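Skolley @skolley_fitout
Wednesday, refit notes from the second floor at Plaris. Posting the panel job in pieces because three people asked how we get tall boards upright in a room where the carpet is already down. 1/16

Skolley @skolley_fitout
Room first. Low-pile commercial carpet, speckled gray and charcoal, bonded straight to the slab. It hides pencil marks completely. Chalk vanishes too. Any layout line on it has to be tape or strap, in a color you can find again after lunch. 2/16

Skolley @skolley_fitout
Panels are cut from the Gethin order, pale blond face, grain running the long way. Job number 3042 if anyone on the Leltetari side is matching paperwork. Room number, panel number and an up arrow go on the back of each one before it leaves the cutting area. 3/16

Skolley @skolley_fitout
Grain direction matters more than people expect with a light face. Two boards side by side with one flipped will read as two different colors from the door. We check the whole run in daylight before anything gets fixed. The overhead lighting here is too even to show it. 4/16

Skolley @skolley_fitout
Yellow on the floor, blond board up, carpet both sides. 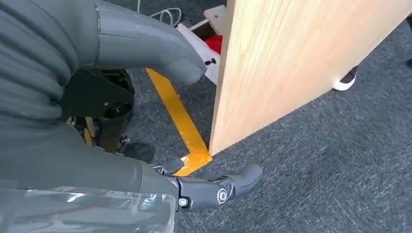
Panel standing at an angle, yellow strip on the carpet.

Skolley @skolley_fitout
Yellow is a good choice on this carpet. White looks like a scrap, black looks like a shadow, and blue disappears into the charcoal fleck. A glossy mustard yellow catches light from almost any side of the room. 6/16

Skolley @skolley_fitout
Look at the end of the strip, by the lower corner of the board. It is slightly crumpled and folds under the wood. Fine while the panel is being walked around. Before the final set, that end gets pulled clear and laid flat again. 7/16

Skolley @skolley_fitout
Reason: a fold under one corner is enough to throw a tall panel off plumb. A small lift at the base gets multiplied by the height, and you then spend the afternoon blaming the wall. Check under the corner before you touch the shims. 8/16

Skolley @skolley_fitout
Standing a board up. Long edge down first, then rotate on one bottom corner. Keep the pivot corner off the seams in the carpet. A raw corner will catch a loop at a seam and pull it, and a pulled loop in bonded carpet is a patch job. 9/16

Skolley @skolley_fitout
Somebody asked about felt pads under the edge. Tried them on the first floor. The board slides well, including when you want it to stay put. We went back to bare edge on carpet for moving – the pile gives enough grip – and hard plastic shims for setting. 10/16

Skolley @skolley_fitout
Leaning angle. If a panel has to wait, give it a foot more than 20 inches out at the base for a full-height board, and never lean it on an unpainted corner bead. Too steep and a door closing down the hall will bring it over. Too shallow and it takes a bow overnight. 11/16

Skolley @skolley_fitout
The bow question again, from a different account. Yes, they do recover, mostly. Turn the board so the hollow side faces the wall and leave it a day. If it is still out by more than 2 mm across the middle, it goes in the pile for short pieces. 12/16

Skolley @skolley_fitout
Edges. The long edges on these are lighter than the face and will stay visible at the window end, so they get the same clear finish. Sand the edge before the board comes into the room. Dust from a pale board in charcoal carpet takes three passes with the vacuum and still shows in low sun. 13/16

Skolley @skolley_fitout
On the strip itself: whatever you use, test it in a corner first and lift it the same day. Adhesive left over a weekend will draw dirt into a line that outlasts the carpet warranty. A plain flat strap with no adhesive is slower to lay and leaves nothing behind. 14/16

Skolley @skolley_fitout
Correction to 11: that should read "a base more than 20 inches out from the wall." I rewrote the sentence halfway and kept both halves. The figure is for our board height. Shorter boards need less. 15/16

Skolley @skolley_fitout
Still open: the skirting detail where panel meets carpet. Plaris wants a shadow gap. Gethin's drawing shows the board tight to the floor, and those two cannot both be built. Will post the section when the revised drawing comes in, probably March. 16/16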